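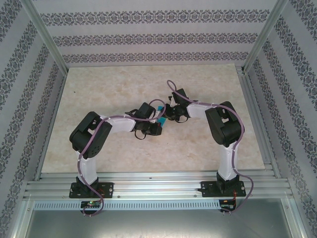 Bench rules, two-arm cell, March

Rewriting the clearance rule for the shared zone. The old wording ("keep the arms apart when idle") can't be checked by anyone, so it goes. New wording: no two end effectors inside the keep-out radius unless the running program has claimed the zone for both. With the arms as they stand now, reaching in from either side with the teal pads nearly meeting over the middle of the board, both claims have to be logged before the first move and released after the last. The keep-out radius is 100 mm, measured pad to pad. Mac Mathúna uses a larger figure in its shop rules, but their arms are longer and ours would never get any work done.

Speed. Outside the shared zone the cap stays at 300 mm/s. Inside it, 142 mm/s, carried over from the Nilodari checklist. I have not found where Nilodari got that value. Leaving it in until we have stopping distances of our own.

Cables. Both cables loop above the wrist and hang below the rail at the other end. Slack up top is fine, the wrist needs it. Slack below the rail is a snag point for sleeves and tools. Rule: check the lower curl by hand before power goes on, and no tie wraps across a moving joint. A tie on a fixed link is allowed if a finger still fits under it.

Power. Servo supply off before any hand goes past the corner posts. A green LED on a board only means that board has power. It says nothing about torque and is not to be used as a safe-to-enter signal. The Bikuvell procedure sheet has this wrong on page 2; I have struck the line in our copy and initialed it.

Base plates. Screws to be checked after any collision, including soft ones. Log the check even if nothing moved. Re-zero the arm if a screw took any turn at all.

Claim and release. Still open: what happens when a program dies while holding the zone. Gravudport clears the claim on restart, which I don't like, as the arm can be sitting in the middle when the claim disappears. Proposal is to hold it until someone jogs the arm out and releases it by hand. Slower, but the log then matches the bench.

To do:
Measure stopping distance at both speeds, gripper empty and loaded.
Print the new clearance rule and take the old sheet down.
Add a line for wire bundles beside the bases, wording not settled.
Ask Gravudport for their restart notes.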